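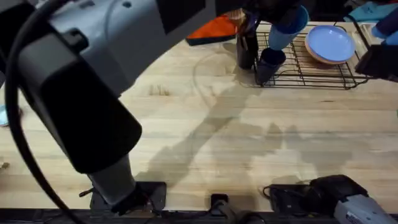 The second life of the kitchen worktop

Helmut Hamann oils his worktops in June, when the windows can stay open all day. He has fitted wooden ones in houses across Aslow for most of his working life, and lately he has been taking them out again, sanding them back and selling them on.

Old worktops used to go straight in the skip. Last year his yard took in 321 of them, mostly beech and oak, and only a few were past saving. Burns and knife marks usually come out with a coarse paper. Black rings round the sink are harder, and he often cuts that section off and sells the rest as a desk.

Yasaman Akbari bought one of the shorter lengths for her sewing room. It had a dip at one end from years of bread-making, and she asked him to leave it in. "I keep my pins there," she says.

Prices depend on length and thickness – a full run costs about half what a new one would. Buyers should check the underside for damp and ask whether the boards have been varnished, as varnish takes much longer to strip than oil.

Hamann gives each top 3 thin coats, a day apart, and wipes off whatever hasn't soaked in. After that he suggests a fresh coat twice a year. The yard is open from eight in the morning until noon, and he will deliver within Aslow if someone can help carry at the other end.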